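Ovstead Black Dishes, Set of Three

Item no. 800-64
Sold by Gokum Table & Kitchen

The Ovstead set has three small dishes in gloss black, each a different shape. They are meant for sauces, dips, pickles, nuts, salt or whatever else you want on the table in small amounts. People also buy them for rings and keys. The shapes were drawn by Abelardo Durán as part of the Clenach range.

Each dish is sold on its own as well — use the menu at the top of the page to pick a shape. The set comes in one box with card dividers.
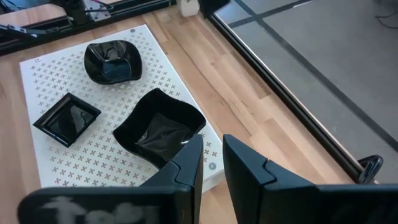

Ovstead dishes in gloss black: rounded bowl, square plate and wave bowl.

Rounded bowl. A soft square outline with raised, curved corners. Good for olives or a dry dip.

Square plate. Shallow, with straight edges and a flat recessed center. Holds soy sauce, oil or a pat of butter.

Wave bowl. The largest and deepest of the three, with a wavy rim on a square base. Use it for rice crackers, cut fruit or a side of slaw.

Care
Wash by hand or on the top rack. Do not use steel wool or scouring powder, which will dull the gloss. Black shows water spots, so dry with a soft cloth if you are setting the table right away. Not for oven or broiler use.

Ordering
Orders placed before noon ship the same day. Returns are accepted for 64 days if the dishes are unused and in the original box. Restaurants and caterers ordering 200 sets or more should write to Ashton Trevaskis in trade sales for a price list. Trade orders ship from the Faulkner warehouse and take 7 working days.

The white version is out of stock and will be back in December. Gift wrap is available at checkout — please choose it before you pay, as we can't add it later.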